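Bench notebook
Home | Notebook | Fixtures | Grippers | Parts list | Log in
4 min read

7 January 2020

Gripper comparison, spice containers, both arms

Carried on with the long fingers against the short ones. Madalena had the controller side and I had the bench. The Vorkus controller is still on the old firmware, so anything below about timing should be read with that in mind. Ľudovít wants the update left until the February build and I agree, there's too much else moving.

Setup as before. Clear bin on the left, white bin on the right, spices in between and behind. Long fingers on the arm with the wrist camera we're judging, short Abreu fingers on the other. Cuto pads on both. Closing force set to 13 N for everything, including the tin, which is probably too much for the tin.

Job for each run: pick a container from the table, carry it over a bin, lower it, let go. A run counts as bad if the container is dropped, tips over on the table before it's gripped, or if I have to press stop.

Ran 100 picks in total, split evenly. 17 bad. Most of those were the long fingers coming down on a bottle cap because the approach was a little off to one side. The cap is smooth and the pads ride up over it. When they get past the cap and close on the body there's no trouble at all. The short fingers had fewer of these, but they also can't reach down into the clear bin without the gripper body getting close to the rim, and I stopped two runs for that.

The tin is a different problem. It's fine gripped across the narrow sides. Across the wide sides the fingers have to open nearly to the limit and one of them usually touches first and pushes it. Once it's in the bin it tends to end up against a wall, and getting a finger in behind it is hopeless with the long pair.
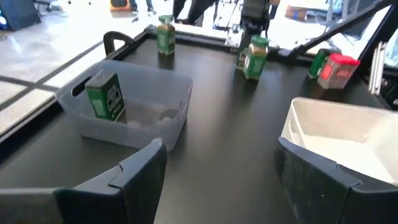

Wrist view, long fingers open. Tin in the clear bin, other arm down at the right-hand bottle.

Camera notes. The fingers take up a lot of both lower corners, more than I'd like. The right one runs up towards the white bin, so when the arm comes in low on that side we lose sight of whatever is next to it. Tilting the bracket up would help but then we'd see even more floor, and the glare off the floor is already bad. Madalena tried locking the exposure. Table came out better, floor went completely white, and the detector stopped reporting things that weren't there. Keeping it locked for now.

Clear bin: detector finds the tin through the plastic most of the time but puts the box too low. It also picks up the round moulded bit in the bin floor as an object now and then. Ľudovít suggests masking it. I'd sooner line the bin with card and see.

Two containers standing one behind the other (the green cap behind the red cap) get reported as one from this angle. Not a gripper fault so I haven't counted it, but it did send the arm to a point between them twice.

Delay from the pick command to the fingers starting to close was 398 ms on the long pair. Short pair not logged, I forgot to switch the recording over. Needs doing again.

To do:
- Repeat with closing force lowered for the tin only
- Log the delay on the short fingers
- Ask Stellex whether they do the long finger with a thinner tip, and what the wait is
- Card liner for the clear bin
- Move the approach point lower on the bottles so the pads miss the cap
- Madalena to try the camera bracket one hole further back

Left the long fingers on. The screws on the left one had worked slightly loose by the end, so check them before starting.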